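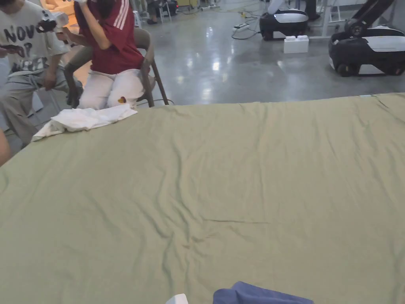 Search this site Search Go

About us

Bririer is a small school of household textile care. We teach people to wash, fold, mend and store the cloth they use at home - bed sheets, table covers, towels and simple clothes. The lessons take place at a wide table, and the first thing we learn there is to look at the cloth before touching it. A green sheet spread flat, with soft diagonal wrinkles and a faint fold line across it, already gives us enough to talk about for a good part of the morning. We ask where the line should be, and how the far edge, when it is bunched, can be made straight without pulling the middle.

The school was opened by Vanderleia Medeiros, who worked for many years in a hotel laundry, and Julián Cifuentes, who is a tailor. At the beginning they had one table and 7 pupils. Last year 172 people followed a course with us, and many of them came back for a second one.

Our basic course is called Flollum and has seven lessons. It begins with small white cloths, continues with flat sheets, and ends with fitted sheets, which most pupils find difficult. Edivaldo Nogueira gives the mending lessons and writes the sheets of notes that you take home.

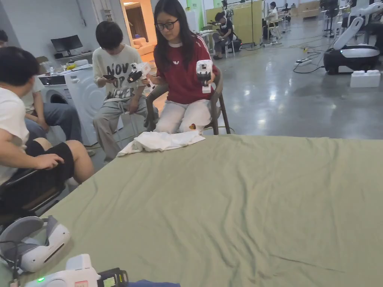

Do I need to bring my own cloth to the course?

We have sheets and small cloths for all the lessons, but in the last one you are welcome to bring something from home that gives you trouble.

A new evening course on storing winter blankets starts in April. Places are limited, so please write to Anderson Quintana at the school office - he answers in English, Spanish and Portuguese.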